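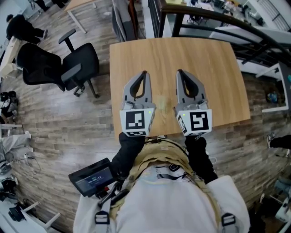 Vol. 12, No. 143

Tables Are In, Chairs Are Still Under Discussion

The second floor of the old Geleck building has furniture again. The light wooden tables went in on Thursday, and by early afternoon people were already working at them and bending over the desks, which is more than could be said for the room in January, when it held a radiator and a strong opinion about drafts.

The new floor has wood-look planks laid on the diagonal, in brown, gray and beige. Hazel Strickland, who picked it, had 72 samples to choose from and says she looked at every one. "The diagonal was Lech's idea," she said. "It used up more boards. I'll leave it there."

Lech Krawczyk stands by the diagonal.

The black mesh-back office chairs are a touchier subject. They roll well -- a little too well, according to Ohemaa Ankrah, who would like felt pads, brakes or a small fence. A request for floor mats has gone to Wultik, the supplier, along with a question about an invoice for $512 that appears to have been sent twice.

Anyone moving in is asked to keep tabletops clear at the end of the day and to pick up stray scraps of tape and plastic. Hot mugs need a coaster. Kenji Baptiste has ordered 1,000 of them, having misread the pack size, and will hand them over by the armload to anyone who stops at his desk.

The Zukthorpe room down the hall gets its tables next. It will have straight boards.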